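Tabletops: Grain and Finish

Gallery | Posted Apr 8, 2020

The tables in the Drotine dining room get used every day, so they don't stay the way they were when they came in. Cups go down on them, plates get dragged across, and someone always leaves a wet cloth sitting overnight. This page is for keeping track of the colour and grain of each top, mostly for our own use, though people who have bought tables from us at Ukside have asked to see it too.

There were 14 tops in the original order. They were cut and glued up at the Palacios shop, then finished at our end with three thin coats of oil and a paste wax. Each one had a number written on the underside in pencil. The pencil has rubbed off most of them by now, so the grain is the easiest way to tell one from another.

A few notes on care, as they come up often:

Wipe up spills when you see them. A damp cloth is enough, followed by a dry one. Don't use vinegar or spray cleaners on the wax.

White rings will usually come out with a little wax on a soft rag, rubbed along the grain. Leave it overnight and buff it in the morning. If the ring is black, it has gone through the finish and will need sanding.

Small nicks and marks can be left alone. We used to fill them and the filler never matched. It went paler every summer while the wood around it got darker.

Wax twice a year. We do ours in June and again before Christmas. A 63 gram tin of the Drulon wax covers two tops with some left over. Put it on thin, wait until it hazes, and buff it with an old T-shirt.

Keep the tops out of strong sun if you can. Ours by the north window faded on one side before we thought to turn it around.

The colours on a screen won't match the wood exactly. If you are trying to match a top at home, come in and look at it in person, and bring a drawer front or an offcut with you.

Grain and sheen

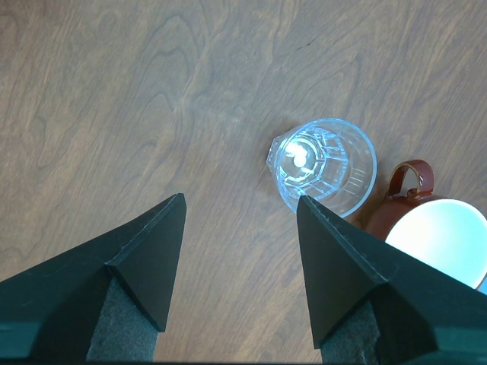
2 min read

Medium brown with a warm reddish tint, and a soft, even sheen. The darker lines run in long arcs and stretched ovals with lighter tan bands between them, and there is a tight swirl much like a knot. The short dark mark is the sort of thing we leave as it is.

Grain with loops like these shows up dust and streaks of leftover wax more than a plain board does. Buff along the arcs, then look across the top from a low angle before you put anything back on it.

Filed under: Tables, Finishes, Care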